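Carnulness Club Practice Kit - $200

I run the robotics club at Aravena, and I put this kit together after we spent a whole season making our own practice floor from scraps! You get the Mevau task cards, a roll of yellow floor tape for marking squares, and 3 spare finger pads.

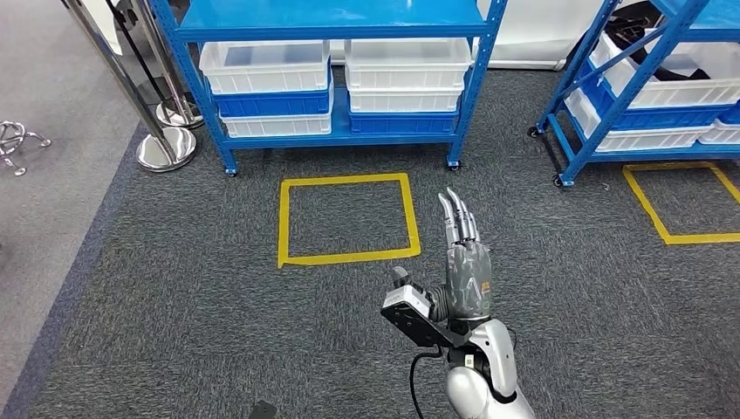
Setup took my students one lunch break - the younger ones did most of it. The cards start easy and get pretty mean by level 3.

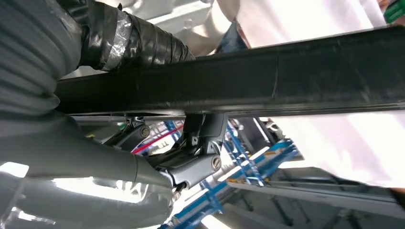
Refill cards are $99 and fit the Vavommont league rules too. Orders ship in June.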